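Revised 2025-11-11

# Keeping a Shared Workshop in Good Order

These notes are issued to all members of the Boltolport workshop and to households borrowing from the Plistby tool library. They replace the sheet formerly posted beside the sink. Questions may be put to Kathleen Foley at the front desk.

## Bench surfaces

Benches are to be wiped down at the end of every session, including by members who have used only hand tools. A damp cotton cloth and a little dish soap will deal with most marks. Glue should be lifted with a plastic scraper while it is still soft. Once it has hardened, leave it and tell the desk – more tops have been spoiled by chisels than by glue.

Fabric and vinyl covers should be shaken outdoors before they are washed. Metal filings left in the weave will scratch whatever is set down next. Wash coloured covers separately, at no more than 40 degrees, and dry them flat.

Lustix polish may be used on the oak benches only. It leaves a film on painted surfaces, and paint applied over that film will not hold.

## Toolboxes and small equipment

Every toolbox has a home position and should be returned to it with the lid closed and latched. Heavy items go in first, along the bottom. Items with a cutting edge go in last, in their sleeves. A box that will not close without pressure is overfilled, and something should come out of it.

Labels belong on the body of the box, facing outward. Lids are swapped between boxes more often than members suppose, and a label on the lid then becomes a nuisance. 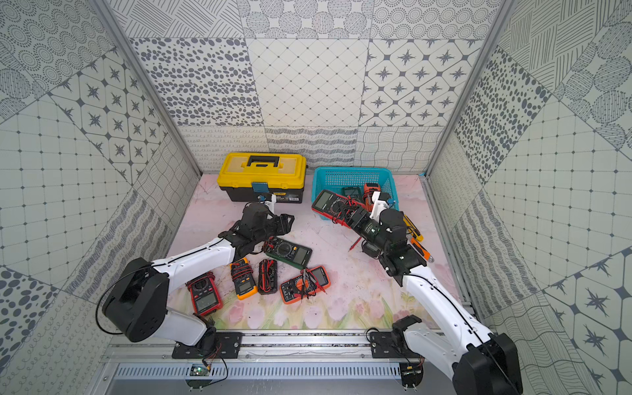
A yellow toolbox with a black base and a carrying handle on its lid.
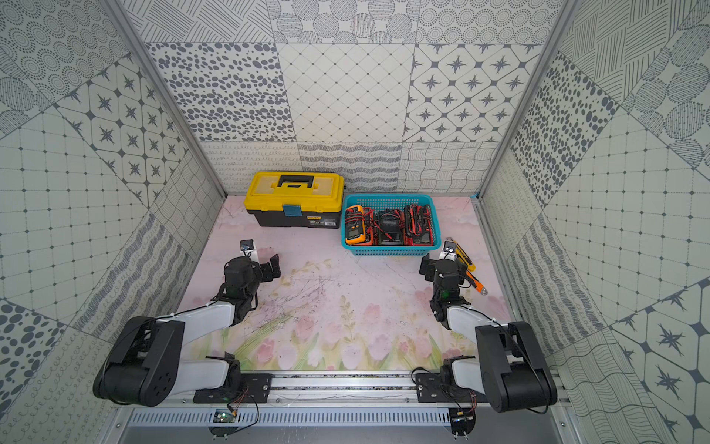
Test leads should be wound loosely, in a coil no tighter than the width of a hand. Wrapping them firmly around the body of a meter strains the wire where it enters the plug. Leads with cracked insulation are to be handed in at the desk and must not be repaired with tape.

Remove batteries from any meter or lamp that will not be used for 60 days or more. Where a battery has leaked, put on gloves, discard it through the hazardous waste bin, and clean the contacts with a cotton swab and white vinegar. Allow the compartment to dry overnight with the cover off.

## Hand tools

Steel tools should be wiped with a lightly oiled rag before they are put away. In November, when the heating is first turned on and the doors are still being opened through the day, condensation forms on cold metal very quickly. Planes and saws near the loading door suffer most.

Wooden handles may be dressed with boiled linseed oil once a season. Rags used for oil must be spread flat outdoors to dry, or placed in the lidded metal can filled with water. They must never be left in a heap – oily rags can ignite without a flame.

The Ateş sharpening stones are to be soaked for 7 minutes before use and rinsed afterward. Please do not store them in water. Use the full length of the stone, as a hollow worn in the centre takes a long time to flatten.

## Screws, nails and odd parts

Loose hardware is sorted by length and then by head. Mixed jars are accepted at the desk, but members are asked to pick out bent nails and stripped screws first. No more than six jars may be left by one household at a time.

Aicha Ouazzani keeps the register of spare parts. Members looking for a hinge, castor or drawer runner should consult the register before opening the bins, and should note anything they take.

## Floors

Sweep toward the door, starting at the back wall. Fine sawdust is to be vacuumed, with the filter checked beforehand. Spilled oil should be covered with absorbent granules, left until it has been taken up, and swept into a separate bag marked with its contents.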